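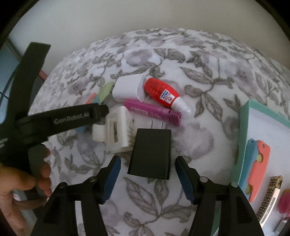

Ognjen Milošević - Iserley workshop notebook - Saturday, started 9:45

Pads again. The right-hand gripper (Stan, for anyone reading this who is new) has been dropping thin things since July and I was asked to "just fit the new pads and close the ticket". New pads are fitted. The ticket is staying open.

Background for my own memory. Stan has done 1,846 logged closes on the old pads. Bemlow, who sold us the replacements, say pads should be swapped on a count and gave us a number that happens to be lower than that, so the count got the blame. I have never seen a rubber pad that could read a counter. The old pair came off with a bit of shine on the inner faces and one soft corner on the left. I have put them in a bag in the drawer with the date on. Please don't throw them out, I want to try them again once the rest is sorted.

What I did, in order.

Backed out the screw behind each pad. The left one came out easily. The right one was tight for the first half turn and then had no resistance at all, which I did not like. Cleaned both seats with a dry brush, then a cloth. There was lint packed behind the right pad, pressed flat like felt. All our pickup tests are on fabric, so I suppose that is where it comes from, but the left seat had hardly any and it works on the same fabric. So either the right pad was standing off its seat and letting lint in, or the lint got in and pushed it off. Can't tell from one teardown.

New pads on, screws in by hand, then nipped up. I did not use thread lock. The last note in this book says "use plenty" and has no name on it. If the screw is loose I want to find out.

Then the closing check. With a strip of paper between the fingers, the tip end held and the root end let the paper slide out. Same with the old pads, before I took them off. I did it three times each way and would call it the same result, though my hand is part of the instrument here and I know it.

That is my main objection to the pad theory. If the fingers meet at the tip first, then anything thin gets held by a line of rubber and not by the whole face, and new rubber only makes that line stickier for a while. We will all be very pleased for a few weeks and then be back here.

Bench check after that, on the gray flower cloth bunched up into a mound, with the usual odds and ends on it. Left-hand unit in use beside it. I prefer the mound to the flat table for this. On the flat, everything arrives square between the fingers and the gripper looks better than it is. On a slope the thing you want is tipped, the cloth gives when you push, and the fingers have to do some of the aligning themselves.

Notes by object, only the ones that told me something:

Black power adapter. Lying a bit tilted with the prongs up. Easy to hold across the body, and a poor test for that reason. It is thick enough for the fingers to be well apart when they touch, and at that opening I can't see any toe-in. Everyone picks the adapter when they want to show that Stan is fine. Going for the prongs instead is a much meaner job and I would like it in the standard list.

Pink marker. Held most times. It rolls toward the tips as the fingers close, which is what I would expect if the gap is wedge shaped. It did not do this on the left-hand unit. Best evidence of the day, in my opinion.

Gold barrette with the black pattern. Picked from the tray. Dropped it more than I held it, new pads and all. Metal on new rubber ought to be the good case.

White hair clip with the bristles. Unreliable, but it is unreliable on both units, depending on whether you land on plastic or on bristle. I would leave it out of any comparison. It makes the spread look bigger and you learn nothing about the fingers.

Red bottle. Fine by the ribs. Did not try it by the nozzle.

I ran seven rounds and threw away the first two, as I was still getting used to the new pads and squeezing too hard. That leaves five. Five rounds by one person who already believes in bent fingers is not a result and I am not going to put it in a table as if it were one. Someone who has not read this page should repeat it, ideally without knowing which pads are on.

About the cleaner. Flararance wipes have been on this bench for a while and the wrapper says they "restore grip". I wiped the old left pad with one, left the old right pad alone, waited 45 minutes and dragged both along the cloth. The wiped one felt better. It also felt better when I then wiped the right one with plain water. Until somebody shows me a difference between the two I would buy no more of them. Water, lint-free cloth, let it dry, same as it says in the care sheet we wrote ourselves and stopped following.

Small things while I had it apart:

Check the root screws on both units, not only the pad screws. I have not done the left-hand one today as it was being used.

Nobody should pick Stan up by a finger. I saw it twice this week - once from me. If something is bent, that is a likelier way to have bent it than closing on a marker.

The tray is all right for storing parts but the curved rim knocks the fingertips when you reach in at a low angle. Might matter, might not. Try a lower one before blaming the tray.

The strip test takes a minute and should go before every session, with the strip at the tip, the middle and the root. Write down all three. "Grip OK" tells me nothing, and there are pages of it in this book.

Still to do: lay a straight edge along each finger with the pad off and look for light. If it is the finger, order a finger. If it is the pivot, no amount of Bemlow rubber will fix it and we should stop paying for it. If both fingers are straight and the pivot has no play then I am wrong, and I will write that here too, underneath.

Later, 4:45. Right pad screw checked after the session. It had moved, less than a quarter turn by the pen mark I put on the head. Left had not moved. So the thread on the right seat is suspect, which fits the way it came out this morning. It does not explain the tip meeting first by itself, unless the pad is rocking. It could be rocking. Pad off again next time, look at the thread before anything else, then the straight edge. Stan is on the shelf with tape on the handle. Leave the tape on.

O.M.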